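The woman who counts the detained

Parvaneh Sharifi is late, and when she arrives she is carrying a bag of oranges and two phones, one of which is ringing. She looks at it, lets it go, and looks at it again. "My brother," she says. "He thinks that if I don't pick up I've been arrested. It's sweet. It's also four times a day."

Sharifi runs the records desk of the Mellivport Detainees' Line, which takes calls from the families of people picked up in the raids around the harbour districts and tries to find out where they have been put. The work is duller than it sounds, she insists, and consists mainly of spelling. A name goes into the police log one way, into the prison log another way and into the court list a third way, and between them a 19-year-old can go missing for a fortnight without leaving the building.

"People picture me shouting at ministers," she says. "I'm on hold. I have been on hold since February."

Her latest bulletin, dated 4/15/25, lists 481 people held without charge in the city and the villages above it. Of those, 206 have not seen a lawyer. The interior ministry puts out its own figure, a good deal smaller, and has never said how it gets there. She asked once, in writing. The reply thanked her for her interest in tourism.
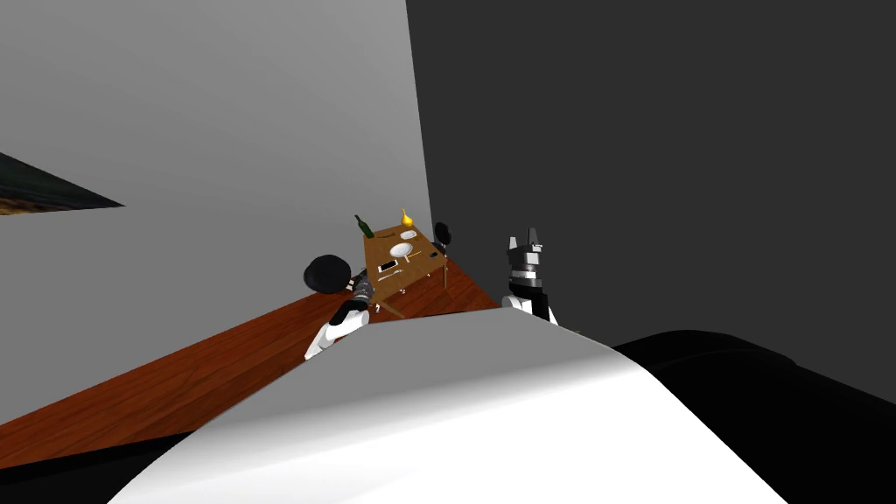 She was a school secretary before this, and says it was the best training anyone could have had. "A school secretary knows that every form has been filled in by someone who wanted to be doing something else. So you read it with that in mind. When a sergeant writes 'Hiltell' in the box for place of arrest, you have to ask whether he means the town, the road or the police station, and whether he was anywhere near any of them."

Hiltell comes up a lot. It is where the night raids began, on a hillside of low houses with one road in, and it is where the Line took its first call, from a baker whose two sons had been driven off at three in the morning. Sharifi took it at her kitchen table, on the back of a gas bill. The sons came home after 14 days. One of them had been given somebody else's shoes, and wanted to know if the Line could trace their owner.

Could it?

"We did, as it happens. He was in the next cell. He'd complained about it and they'd told him he was lying about his feet."

She laughs at this longer than I do. Then she eats an orange and tells me about the ones who haven't come home, and asks me not to print most of it, as the families haven't decided what they want said. I put the pen down. She waits until I've put the cap on as well.

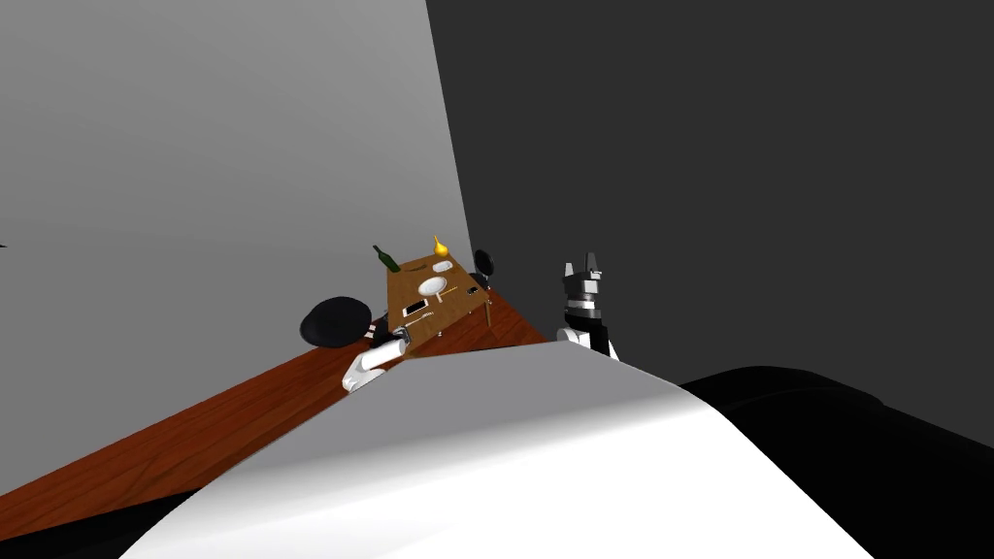
"Everyone wants a list, until they get one"

The Line has 20 people on its phone rota, none of them paid, and a standing quarrel about how much to publish. One side would put out every name on the first day. The other would wait for the family's word, even if it takes a week. Sharifi belongs to the second side and has been called a coward for it, twice in print and once at a wedding.

"If I publish a boy's name at noon, his uncle loses his job at two," she says. "If I don't publish it, perhaps they move him and say he was never there. I've made both mistakes. I couldn't tell you which I'd rather make tomorrow."

The foreign press, she says, is very kind and rings at mealtimes. It likes a round number and a crying mother. She has been asked for both in the same sentence, by a man who then wanted to know where he could get a decent coffee. She sent him to the station buffet.

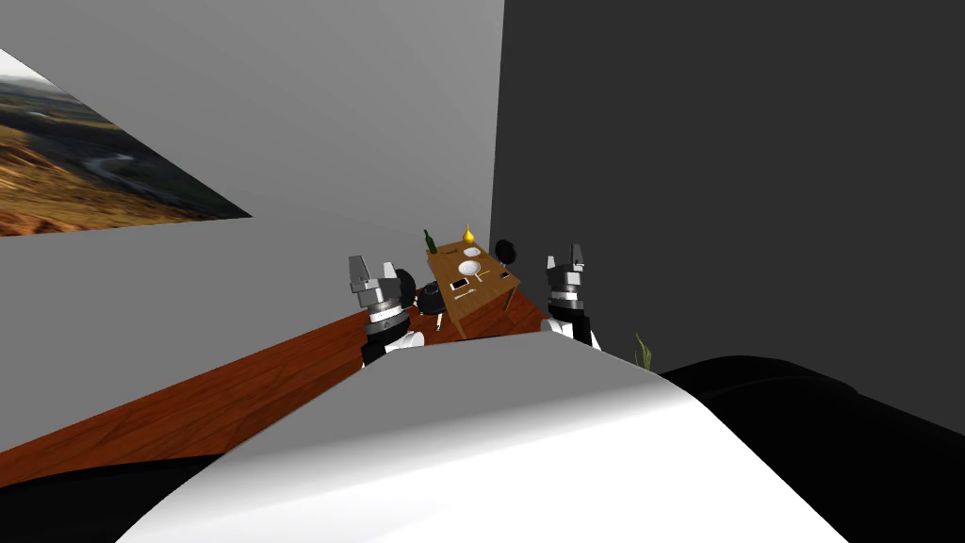 What she would like is smaller than what the speeches ask for. She wants one telephone number, answered by a person, that will say yes or no when given a name. The ministry promised exactly that last year and called it the Zorneo desk, after the building it was to sit in. The building has since been let to a dentist.

"I rang anyway," says Sharifi. "Lovely people. They had no detainees, but they could fit me in for a check-up."

Did she go?

"Of course I went. I hadn't been in years." The phone has started again, and this time she takes it. She tells her brother that she is fine, that she is with a journalist, and that yes, she has eaten.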